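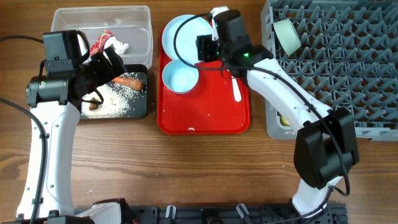 How long can cooked rice sit out before it has to be thrown away?

Two hours at room temperature is the limit. Past that point it goes in the trash, even if it smells fine.

The concern is Bacillus cereus, a bacterium whose spores survive boiling. As rice cools slowly, the spores can grow and release a toxin that reheating does not break down. Dry grains keep for a long time in a sealed container and are a separate matter.

Cooling is mostly a question of depth. Spread rice no more than 2 inches deep in a shallow pan, leave it uncovered until the steam stops, then cover and refrigerate at 40°F or below. A full stockpot placed straight in the refrigerator stays warm in the center for hours. Reheat to 165°F, once only, and stir halfway through.

The Semthorpe kitchen log now has a column for the time each pan goes into the cooler. Fill it in from the February sheet onward.

Comments

Ongart: Does the same limit apply to rice held in a cooker on warm?

Napaporn Khunthong: Different rule. Hold it at 135°F or above and check with a probe.

Plevik: Where are the blank log sheets?

Contact | Copyright Semthorpe | Back to top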